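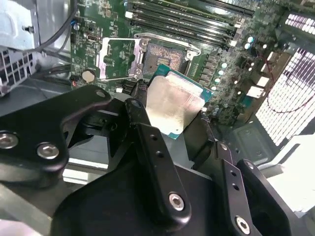
Processor held beside an open socket during the Workik teaching program.

14 shares | 2 comments

HULME, June: Workik has completed the first stage of Nemik, a program that teaches robot arms to service used computers by remote control. Operators recorded 356 demonstrations at the Hulme workshop. Each covers one task, such as seating a processor or fitting a memory module. 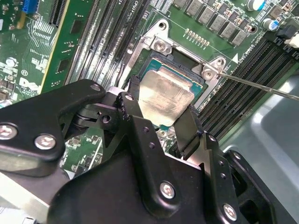 The operator steers the arm with a hand controller and watches the wrist view on a monitor. Joint positions, gripper opening and video are logged together. A run is discarded if the operator stops for longer than 19 seconds.

"Socket work has very little tolerance, and the operator's small corrections are the data we want," said Oanh Trình, technical lead for Nemik. "We kept 146 processor runs for training."

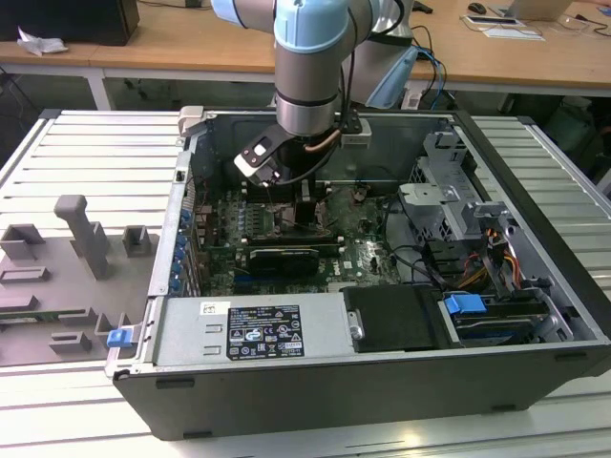 Arm and gripper above an open desktop tower on the slatted work table.

Six operators took part, trained by Lertchai Bunnag. Refurbisher Homel will assess the trained model on its own benches.

Media contact: Roy Furnival, Workik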